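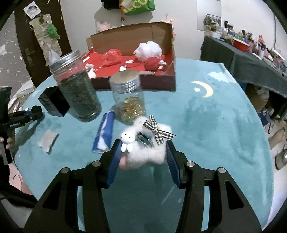 Sunday, and I finally gave the round table a proper afternoon. I do love that teal cloth with the moon on it - it makes even sorting feel a bit like bedtime. I meant to go through the decorations quickly, but then I got to the little white rabbit in its fluff with the gingham bow, and of course I had to stop and think about who should get it. Teguh's youngest, I believe, if I can bear to part with it!

The tea jar is staying out, because I never drink tea I can't see. The red pompom and the yarn ball can stay in their box until I've found the string of 19 tags I bought in Mollside. Bed at 8, with a book and a very large cup.

Recent entries
Rain all the way to Bresevik
Mrs. Bergmann's plum cake
Five jars and no lids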